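The Makdale sheriff's office handled 324 roadside calls last year, and the head of its patrol division expects more before the end of December. Most involve drivers who stop too close to the travel lane.

"We ask people to move as far onto the shoulder as the vehicle will go," the patrol chief said in an interview at the Sornley substation. "Then turn on the hazard lights and call us."
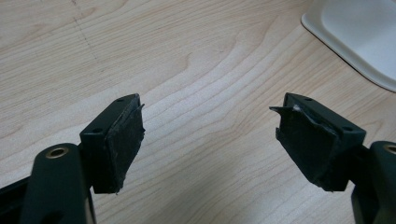
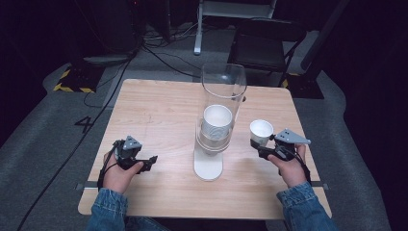
The division has 3 deputies assigned to Route 76 overnight — one more than last winter. Towing is handled under contract by Lindemann, whose trucks are required to arrive within 90 minutes.

"That is a long wait in the cold," the chief said. "Keep a blanket in the car, and stay buckled in if you cannot get well clear of the road."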